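Reusing an old metal bin as a planter?
Flumville Yard & Garden board

mossyporch
25 August 2021
I want to put 300 garlic cloves in this September and I'm out of beds. Can I use an old sheet-metal bin? My neighbor in Erwood swears by his - says it warms up early in spring.

tinbucket4
Drill holes first! I skipped that with mine and the whole crop rotted. Mine took 3 bags of soil too, so budget for it.

Festovus
I'd pass. Metal cooks roots in July and you don't know what was in it. Cedar isn't that expensive.

tinbucket4
Garlic's out of the ground by then, Festovus. And have you priced cedar lately? I got quoted $363 for one bed.

Festovus
OK, ouch. Still wouldn't eat out of a mystery bin.

mossyporch
Fair point, maybe I'll do flowers in it and beg some bed space for the garlic. Does the scraped-up kind matter, or just sand it and go?

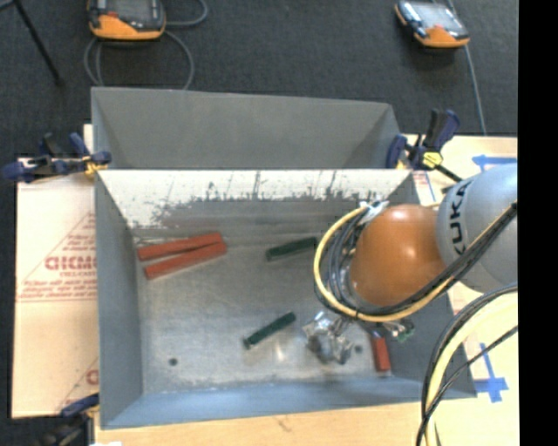 Gray metal bin, scuffs and all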